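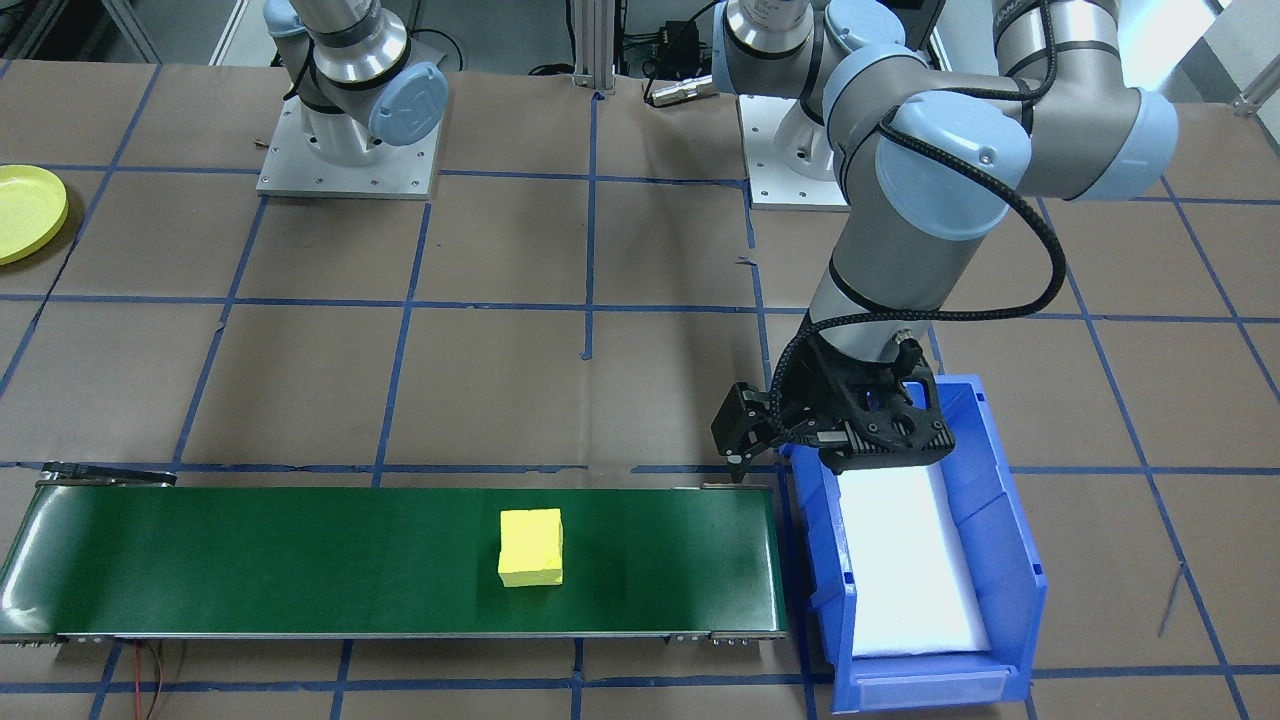 Blue painter's tape over brown kraft paper.

Home Topics Painting Floors Ask Sign in

Paint bleeding under tape on a checkerboard floor

Last updated March 7, 2023

Posted by Roos Baert

I'm painting the wood floor in our enclosed porch in a checkerboard, cream and dark green. The boards are old pine, sanded and primed. The cream base coat is Sotness porch enamel, two coats, and it looks fine. I taped off the first row of squares and put the green on with a small foam roller. When I pulled the tape, every edge had green fuzz running under it, worst where the tape crosses the gaps between boards. In two places the tape also lifted the cream.

I waited one day between the cream and the tape. The tape is the ordinary blue kind from Van den Broek here in Clakville. The room is 16 feet long so I have a lot of squares left and would like to get it right before I go on. Do I need different tape, or is it something I'm doing?

hallway_ed

The tape is OK. One day is too short for porch enamel. It feels dry but it hasn't cured, and the tape will pull it up. The can probably gives a recoat time, and people read that as the time you can tape over it. Leave it a week, longer if the porch is cool.

For the bleeding, seal the tape edge with the color that is already underneath. In your case that means:

Tape the squares and press the edges down hard with a plastic putty knife.
Brush a thin coat of the cream along the tape edge and let it dry.
Roll the green on thin. Two thin coats, not one heavy one.
Pull the tape while the last coat is still a little soft, back over itself at a low angle.

Whatever is going to creep under the tape will be cream on cream and you won't see it. I did a back hall this way and had to touch up three corners.

The gaps between boards are another matter. Tape can't bridge a gap and seal it. Push the tape down into the gap with the edge of the knife, and keep the roller almost dry there. Finish those spots with a small angled brush.

M. Tolland

Get better tape. I used Iline and had no problems. Floor paint is expensive so I don't see the point in saving on tape. 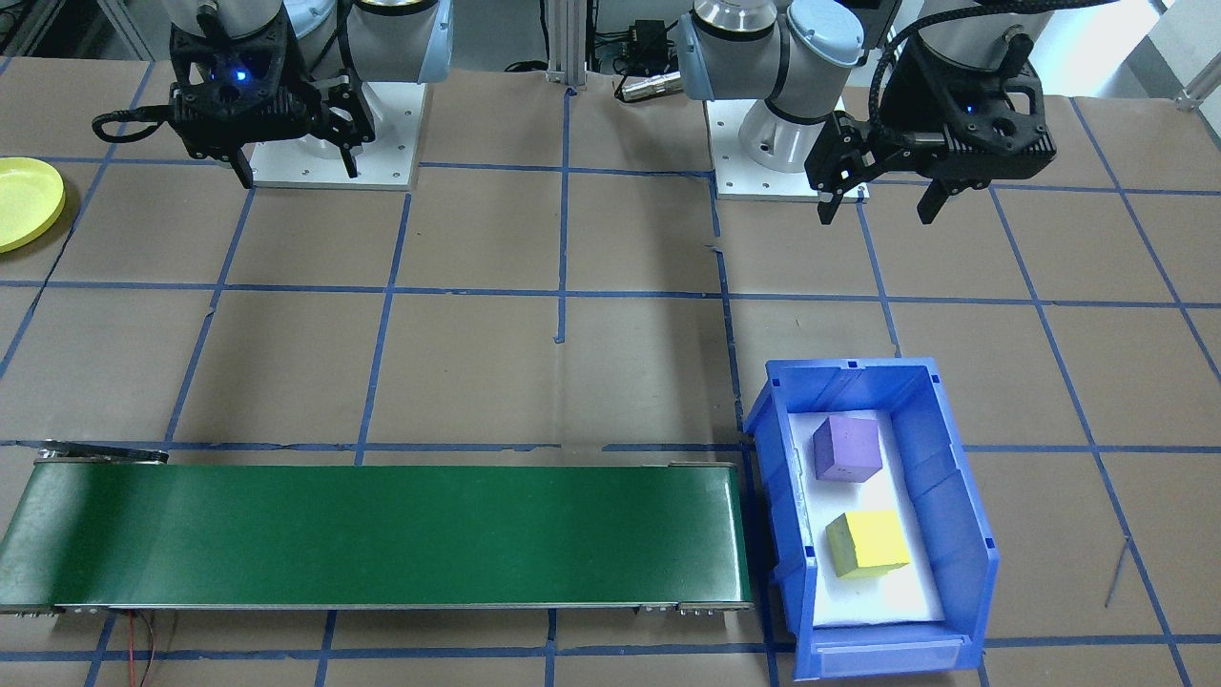 Can I lay out the whole floor with tape at once, or do I have to do it a row at a time?

You can tape it all at once, but the squares that share a side can't both have tape inside them, so mark each green square with a pencil X first and run the tape on the outside of it.

paintcan75

Agree with hallway_ed about waiting. Some other things.

Measure from the center of the room and work out to the walls. Old porches are rarely square, and if you start at a wall the error ends up in the middle of the far side.

Snap the lines with blue chalk, not red. Red chalk stains cream paint. Wipe off the extra before you tape or the tape won't stick.

For the spots where the cream lifted, sand the edge of the chip with 220 grit until you can't feel it, wipe it, spot prime if you see wood, and put cream over it. For the green fuzz you already have, wait until it's hard and cut back in with cream and a good brush.

Roos Baert

Thank you. I'll stop until the cream has had its week and then try the sealing step on the row behind the door. The Iline tape isn't sold here so I'm staying with the blue.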